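Tour notebook, September, evening

Back from the trial run of the Tuvden sunset walk and writing this up before I forget it all. I did the whole thing as a punter this time, with the minibus from the harbour, the walk up and the hot drink at the top, and I've got plenty to say about it!

Pick-up was fine. The driver waited 5 minutes at the second stop (the guesthouse on the corner, the one with the awful parking) and we still made the gate with time in hand. I'd like the bus to go round by Vidau instead of the main road, though. It's a slower road but you get the whole lake on the left-hand side, and people were already craning their necks for a view when all they had was lorries.

The path itself: 3 viewpoints as planned. The first is lovely but too close to the car park, everyone was still doing up their boots and half of them missed the talk. I'd walk straight past it going up and use it on the way down, when the lights come on in the village. The second one is the winner. We stayed 11 minutes and could have done twice that. The top one was windy, properly windy, and I couldn't hear our guide from the back of the group, so either we stand behind the wall or we do the history bit lower down.

Timing is the thing I'm still cross about. I'd written 60 minutes from gate to top, and that's right if you're me with no bag, but a mixed group with a couple of keen photographers stops every time the sky does anything. We got up there with the sun already sitting on the ridge. Leave earlier, simple as that. Must redo the sheet for each month too, the September times will be no good at all once the evenings draw in.

Kemo sent over the new head torches and I like them, nice and light, but the strap slips if you've got a woolly hat on. Will ask whether they do a grippier one. 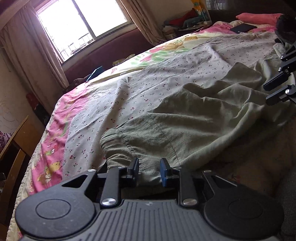 Drinks next. The Engström flasks kept the blackcurrant hot all the way up, no complaints there, but the cups are a pain to carry and rattle like mad in the rucksack. Could we ask people to bring their own mug? I'd put it on the booking email, next to the line about sturdy shoes (which two people ignored, white trainers, very muddy by the end).

Still to do: ring the farm about the gate code, price up the Vidau route, new wording for "easy walk" on the website as it's a bit steeper than that makes it sound. And find my other glove, I think it's on the bus.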